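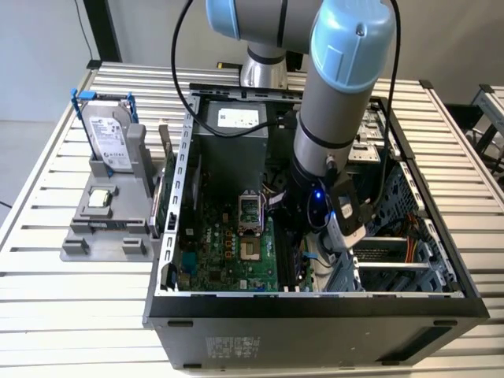 3.2 Setting up the cell and keeping it going

I'll be fairly frank in this section, as most of our time went on the cell and very little on the software people ask us about. The arm works over a slatted aluminium table, and the desktop tower lies on its side on the slats with the panel off, so every part we care about can be reached from above. We tried standing the tower up in January and gave up within a day (the memory slots were then facing sideways, and our wrist camera hated it).

The parts that don't live in the case live in a grey printed holder to its left. The hard disk stands upright in its blue plastic carrier and the processor lies flat in a square pocket. Ustyna Hnatiuk drew the first holder and we are now on version 10, mostly because the pocket kept coming out a hair too tight and the processor would stick! The fix in the end was dull — a slightly wider pocket and a slower first layer on the printer. If you build one of these, print a few pockets on their own before you commit to the whole thing.

Each morning we do the same short check. Whoever is in first moves the arm to a point just above the holder, touches off against the post beside the drive, and compares the reading with the one taped inside the cupboard door. Anything over 2 mm and we redo the table calibration, which takes 19 minutes if you don't stop for tea. The tower itself drifts more than I'd expected. It gets nudged every time a stiff part goes in, and the slats are smooth, so we push it back against a stop and measure again after each full build.

Memory gave us the most grief. A module has to go down square and then needs a firm push, and our early grip let it swing a little between the fingers, so one end would reach the slot before the other. Waqas Yousafzai changed the approach so that the arm picks the module up at an angle and straightens it only over the board. Figure 3 has the module held in the gripper above the slots, the processor socket open and the disk still in the holder.

Figure 3. Memory module held over the board of the open tower.
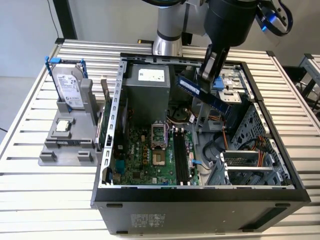 We also check the slot latches by hand before each run, as a half-closed one will stop the module going home and the force reading looks much the same as a good fit. I lost most of a week to that. The finger pads get wiped down at the same time and swapped after 1,000 grips, or sooner if they start to look shiny.

Cables are the other regular job. The ones on the arm need a loop with enough slack for the wrist to turn, but too much and they dip into the case and catch on the drive cage. Zlata Bilyk now pulls the arm through its full reach by hand every Friday and re-ties anything that rubs. We've had one cable fail since she started, and that was at the connector, where I had bent it.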